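Parkthorpe Repair Board > Desktops and Workstations > Stripping an old tower for parts, what to keep?

bashir_bench
Posted 18/12/2018
Hello all. I have got an old office tower to take apart and I want to do it in the correct order. I paid 70 for it and the seller said it worked before he took the processor for himself. So the socket is empty now and the cooler did not come with it. My plan is to save the board, the drive and the power supply, and to give the case to the metal recycling. My question is what should come out first. I started near the drive bay, where the black cables are, but I am not sure it is wise to leave the socket open while I work.

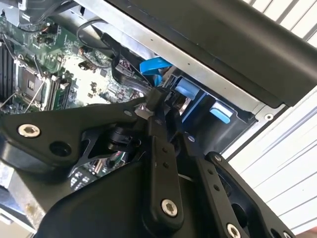 savotus
Cover that socket before you do anything else. If one small screw falls in there, you can bend the contacts and then the board is only good for the bin. I use a piece of clean card with paper tape. After this take out the drive.

kettle_and_solder
I don't agree about the card, it leaves dust. Plastic caps are sold in bags and they cost almost nothing. But yes, cover it.
For the order I would go: drive, then cables, then power supply, then board. Do you have the blue handles for the drives? Please keep these, they break easily and buyers ask for them.

bashir_bench
Thank you both. Yes, the handles are there and I will keep them with the cage. There is a hard drive standing behind the right one. I did not pull it yet, I want to be sure which wires to free first.
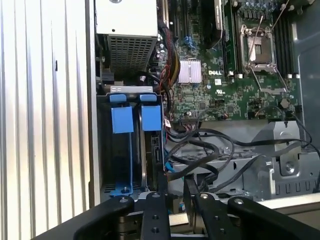
Drive cage under the power supply, blue handles side by side.

savotus
Free the data plug first, then the power plug. Hold the plug and not the wires. And squeeze the handles gently, old plastic in a cold room can crack. I lost two of them last January in my garage.

somico_fan
Am I the only one who thinks this is too much work? I sold 143 old machines in my life and the complete ones always went faster than the parts. Put in a used processor and a cooler and sell it whole.

kettle_and_solder
With respect, that was true some years ago. Now people want the power supply and the drive parts, and the rest stays on the shelf. Also we don't know if the board is good.

bashir_bench
I understand both sides. A processor would cost me more than I want to spend for a machine I didn't test. Today I laid the tower on its side, so it is easier to reach everything, and I could read the label of the power supply. It is a Dell one. I also noticed the black heatsink on the board, below the socket. Should it stay on? 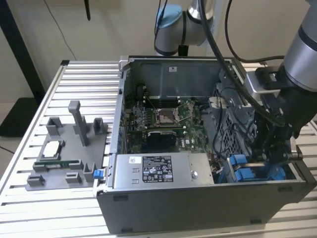
Tower on its side, power supply along the near edge.

savotus
Leave it on, it belongs to the board. If you remove it you must clean and put new paste, and you win nothing.

somico_fan
Leave it, on this we agree. But I still say sell it whole. Write here what you got for the parts and we will see who was right.

bashir_bench
I will write it in this thread. The caps for the socket are ordered, and until they arrive I use the card.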